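Subject: Re: [Larar] wrist camera on the bench arm, sim first or hardware first?

Hi all,

Long one, sorry, but it has been a very good April over here in the garage.

On the Larar list, somebody wrote:

> I have the Clirnis kit bolted to my workbench and I want to add a camera
> at the wrist. Do people model the whole bench first, or just mount the
> thing and start drilling? I've already made two brackets that point at
> the wrong place and I'm running low on filament and patience.
>
> Also, how close does the simulated bench have to be to the real one? I
> don't want to spend a month drawing screws.

Model it first! I was firmly in the drilling camp until this spring, and I have a shoebox of dead brackets to prove it. What changed my mind is how little you need to draw. My whole simulated shop is a floor, a table, a light and the arm. No pegboard, no vise, no screws. It took me one evening, most of it spent hunting for the setting that stops the table from sinking into the floor.

The order that worked for me:

1. Measure from the shoulder axis of the arm to the nearest table corner, and from the floor to the tabletop. Those numbers matter more than anything else you type in.
2. Put the camera on the last link as a bare point with a direction. Skip the bracket geometry entirely for now.
3. Run the arm through the poses you really use and save one picture per pose.
4. Only then draw the bracket, to fit whichever offset gave you the best set.

I tried mounts at 30, 44 and 50 mm out from the wrist flange. The 30 is tidy and keeps the cable short, but on my gripper it leaves very little room for the connector. The 50 gives lovely room for your fingers and wobbles like a diving board once it's printed. I settled on 44 and I'm very happy with it - stiff enough, and I can still get a hex key in behind it.

Tilt is where the sim really earns its keep. My first guess was to angle the camera well outward so it would look ahead of the motion. It sounded clever. Then I ran the poses, and at the "ready" position I got this, with the small yellow and black target way down in the lower left and floor nearly everywhere else:
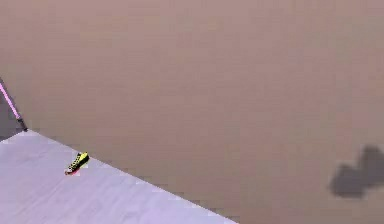 Wouldn't a wider lens fix that without touching the bracket? I went from the stock one to a wide one on my Prirneo board and got the table back in view, though small parts came out tiny and the edges bent so badly that I had to redo the calibration.

I saw that go by off-list and asked if I could paste it in, because it's a fair point and I went back and forth on it myself. A wide lens would certainly pull in more table. But on my setup the tilt was simply wrong, and a wide lens would have meant paying in pixels for an error I could fix by changing one number. So: tilt first, lens second. If your poses are spread over a big bench you may well need both.

One more thing to look at in your own renders is the shadows. There's a soft gray one on the floor at the lower right of mine, and I've since moved the light in the model to match my real lamp. If you plan to find parts by color or brightness, get the lamp position right early. Floor color I wouldn't fuss over, mine is a dusty mauve that matches nothing I own.

As for how close is close enough, I aim for 2 mm on the table height and the corner, and I let everything else slide. The Higuchi thread from the winter has a nice trick for checking the corner with a pointed rod in the gripper, well worth digging out of the archive.

I can post the scene file and the bracket drawing if there's interest. The file is a bit messy (all the link names are still whatever I typed at midnight) but it loads cleanly and you can swap in your own table size at the top.

Next up for me is the cable run along the forearm. If anyone has a strain relief they like for the Clirnis elbow, please send pictures!

Happy building - and do keep those two brackets, they make decent shelf hooks.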